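Halonen 2182 Stereo Phono Preamp and Record Transfer Interface

Item no. 2182
In stock at the Zokcombe warehouse
Page updated May 22, 2020

The Halonen 2182 connects a turntable to a stereo system and to a computer. Most of our customers buy it for one of two jobs: playing old records through newer speakers, or copying a collection of 12-inch singles and LPs to digital files. It does both without any change of wiring.

The preamp section takes moving magnet and moving coil cartridges. A switch on the back picks between them. On the moving coil setting, load is fixed at 100 ohms, and that suits most of the low-output cartridges we sell. If yours needs something else, look at the Clasora plug-in loads further down the page.

Copying is done over USB. The 2182 shows up as a two-channel input on any current computer and needs no driver. You can record with whatever program you already have, or with Clasora Transfer, which comes with the unit as a download code. Transfer splits a side into tracks at the gaps, lets you type in artist and title, and saves the whole side as one file as well if you want to go back and move a split later.

A word on levels. Singles from the 1980s, especially electro and early rap 12-inches, were often cut a good deal louder than albums from the same years. Set the gain knob with the loudest part of the record, usually the first kick drum after the intro, and leave it there for the whole side. The red light next to the knob comes on just before the input overloads. If it flickers once or twice in a side, you are fine. If it stays lit, turn down and start again.

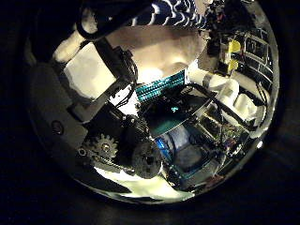
There is also a rumble filter, on a button at the front. We suggest leaving it off for bass-heavy records and using it only when a disc is warped enough to make the woofers move. The filter is gentle, but it does take a little off the bottom of a drum machine, and you can always add a filter to the file afterward. You can't put the bass back.

The headphone jack has its own volume control and stays live during recording. It will drive headphones up to 600 ohms, though high-impedance pairs need the knob well past halfway.

Specifications

Inputs: one pair RCA, moving magnet or moving coil
Outputs: one pair RCA line level, USB type B, quarter-inch headphone
Moving coil load: 100 ohms
Headphones: up to 600 ohms
Rumble filter: switchable, front panel
Case: steel, black or silver
Power: external supply, included

In the box

Halonen 2182
Power supply
USB cable, type A to type B
Ground wire with spade ends
Download code for Clasora Transfer
Printed manual

RCA cables are not included. Most turntables come with a pair attached.

Accessories

Clasora plug-in loads – a set of RCA plugs that change the moving coil load. They fit between the turntable cable and the preamp, or into a splitter if space behind the shelf is tight.

Prikilura record brush – carbon fiber, with a stand. Use it before every side you plan to copy. Clicks are much easier to brush off than to edit out.

Prikilura inner sleeves – pack of 10, for 12-inch records. Paper lined with plastic, cut square at the corners.

Setup notes

Connect the ground wire before you switch on. If you hear hum, move the power supply away from the turntable cable first – that fixes it more often than anything else. Do not plug the 2182 into an amplifier input marked Phono. Use Aux, CD or Line. Running it through two phono stages sounds thick and distorted and can damage speakers at high volume.

Units made before March have the older manual, which shows the cartridge switch upside down. The labels on the case are correct.

Shipping and returns

Orders ship from Zokcombe in the original carton. You may return the unit for a refund if the download code has not been used. If it has, we will still take the hardware back, less the price of the software.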